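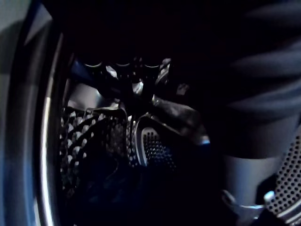
Dana Skosik
Shop instructor, Clikholm Shared Workshop

Chapter 7
Hands That Reach Into Things

By now you have an arm that moves where you tell it to, and if you've been following along at your own bench, you've probably spent an evening or two just making it wave (I certainly did!). Waving is a fine thing, but sooner or later you'll want your machine to fetch something, and the place people in our workshop always want to start is the laundry.

A washing machine drum is a wonderful teacher. It's round and dark, the wall is shiny and full of little holes, and the lifters stick out where a knuckle might like to go. A dark piece of cloth lying at the back gives a camera very little to hold on to, and a gripper on its way in takes up a good part of the view. We'll come back to all of these troubles, one by one, in Section 7.4, so please don't worry if your first tries are clumsy.

Before we get to the drum, though, we need to talk about fingers. Take a look at your own hand for a minute. Let it hang loose, and notice how the fingertips don't line up, and how the whole row spreads a little without your asking it to. A built hand needs some of that same ease, and much of it comes down to the joints and how freely they move under whatever covering you put over them.

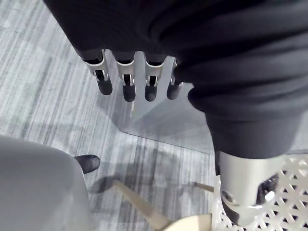 Figure 7.1. Fingers hanging below a dark cloth covering, with a silver bracket at each joint.

Cloth over a hand is a nice thing to work with, soft and easy to find, but it bunches and it wrinkles, and a fold in the wrong spot can hide a joint from you just when you'd like to check it. Get in the habit of lifting the fabric and looking at every pin before you switch on.

For the exercises you'll need the Seo practice hand from Chapter 6, or your own build, along with a dark cotton shirt and a notebook. Plan on 300 open-and-close cycles on the bench before you go anywhere near a drum. The parts list is on page 158, and we begin with the bracket.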